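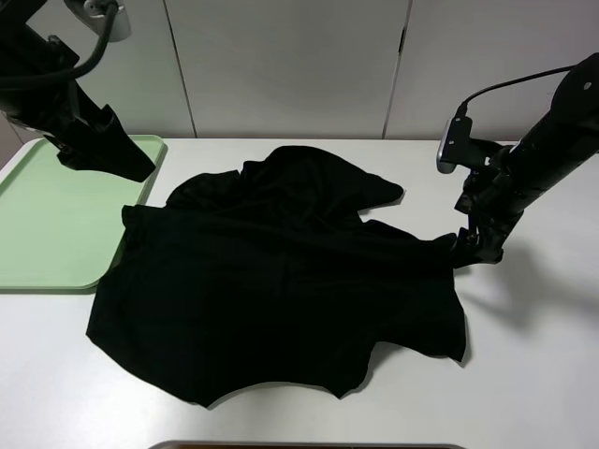

Camiseta preta sobre a mesa branca.

Relatório de andamento - Desfile Coletivo de Gedstead
Para: Ginette Tremblay, Fundo MacPherson de Apoio à Moda
De: Afia Agyeman, coordenação de produção
13 de agosto de 2019

Cara Ginette,

Antes de mais nada, obrigada pela paciência com este relatório, que devia ter chegado às suas mãos antes do fim de julho e que fui adiando porque queria muito poder dar a notícia da sala. Pois bem, temos sala! O contrato com o Pavilhão Stastine foi assinado e o desfile fica mesmo para setembro, com montagem na véspera e duas apresentações no mesmo dia, uma à tarde para escolas e famílias e outra à noite para convidados, imprensa e compradores.

Sala e passarela

Quem conheceu o espaço na sua visita da primavera vai lembrar-se de que a nossa preocupação era a coluna no meio do salão. Depois de muita conversa com a equipe do Stastine, desistimos da passarela reta e passamos para um percurso em L, que começa junto à porta do jardim, contorna a coluna e termina diante da bancada dos fotógrafos. Perdemos uma fila de cadeiras de um lado, mas ganhamos uma entrada muito mais bonita, e as modelos que fizeram o teste preferiram o percurso novo. Ficamos com lotação de 200 pessoas por apresentação, já com os lugares reservados para cadeiras de rodas na primeira fila, coisa que no ano passado resolvemos em cima da hora e que desta vez quis deixar desenhada em planta.

O piso continua a ser um assunto. O verniz do salão escorrega bastante com salto fino, e a direção do pavilhão não permite fita adesiva diretamente sobre a madeira. Vamos alugar um revestimento fosco, branco-sujo, que se encaixa em placas. Já vimos uma amostra e gostei do som dos passos sobre ela, bem mais discreto do que eu temia.

Elenco

Este foi o capítulo mais alegre destes meses. Abrimos a seleção em junho, com aviso nas lojas do centro, na biblioteca e na escola de dança, e apareceu gente que nunca tinha pensado em pisar numa passarela. Como combinamos na candidatura, não pedimos altura mínima nem limite de idade. O elenco está fechado, com uma mistura de modelos de agência e moradores de Gedstead, e todos recebem o mesmo cachê, conforme a cláusula que a senhora nos ajudou a redigir (e que várias pessoas elogiaram, devo dizer).

Os ensaios de caminhada começaram na semana passada. São curtos, ao fim do dia, e têm servido também para as pessoas se conhecerem. Uma das senhoras do elenco local chegou tão nervosa ao primeiro que pediu para andar de braço dado com a vizinha, e ficou tão bem que a dupla vai abrir o segundo bloco.

Coleções

Temos 3 estilistas confirmados, como previsto. O ateliê Ravico entregou a lista completa de looks e já fez as primeiras provas. A sua coleção parte de roupa de trabalho, muito algodão lavado, bolsos grandes, cores de terra. As outras duas coleções estão um pouco mais atrasadas: numa delas faltam os casacos, que dependem de um tecido que ficou retido no fornecedor, e na outra a estilista decidiu refazer o bloco final depois de ver a planta nova da passarela. Não estou alarmada, mas marquei para a primeira semana do próximo mês uma prova geral com todas as peças, e peço que a considere a verdadeira data-limite. O que não estiver pronto nesse dia não desfila.

Calçado e acessórios vêm quase todos por empréstimo. Falta fechar os sapatos masculinos em números grandes, que são sempre o nosso calcanhar de Aquiles. Se a senhora conhecer alguma loja disposta a emprestar, aceito de muito bom grado uma apresentação.

Luz e som

A proposta de iluminação foi revista para caber no quadro elétrico do pavilhão, que é antigo. Ficou mais simples, com luz quente e constante durante os blocos e apenas uma mudança forte no final. A banda sonora será em parte ao vivo - um percussionista e uma violoncelista, ambos daqui - e em parte gravada. As autorizações para as faixas gravadas foram pedidas e aguardamos resposta de uma editora.

Contas

Até à data deste relatório gastamos 3.936 da primeira parcela, distribuídos entre o sinal da sala, os cachês dos ensaios, a impressão dos cartazes e o transporte das araras. A despesa com transporte ficou acima do que tínhamos orçado, por culpa minha: contei com uma viagem só e a carrinha era mais pequena do que eu imaginava. Em compensação, os cartazes saíram mais baratos, e a diferença entre as duas linhas é pequena. Os comprovantes seguem em anexo, numerados pela ordem da planilha. Peço a sua autorização para passar o saldo da rubrica de impressão para o aluguel do piso, que não constava do orçamento original.

Público e divulgação

Os bilhetes da tarde são gratuitos, com reserva, e as escolas já pediram uma boa parte. Para a noite abriremos a venda assim que o cartaz estiver na rua. O jornal local prometeu uma página com entrevistas aos estilistas, e a rádio quer transmitir uma conversa a partir dos bastidores, ideia que me encanta e me assusta em partes iguais.

O que falta até ao desfile

Prova geral com todas as coleções.
Resposta da editora sobre os direitos das músicas.
Confirmação do seguro para as peças emprestadas.
Sapatos masculinos em números grandes.
Equipe de camarim: faltam 3 pessoas para vestir o elenco nas trocas rápidas.

Gostaria muito que viesse à prova geral, se a sua agenda permitir. É um dia comprido e um tanto caótico, com alfinetes por todo o lado e café demais, mas é quando se percebe de verdade como o desfile vai ficar, e as estilistas ficariam contentes de lhe mostrar as peças de perto. Reservei para si e para um acompanhante dois lugares na primeira fila da apresentação da noite. Diga-me só, por favor, se prefere ficar do lado do jardim ou junto à bancada.

O próximo relatório segue depois do desfile, com as contas fechadas e os comentários do público.

Com um abraço e a gratidão de toda a equipe,
Afia Agyeman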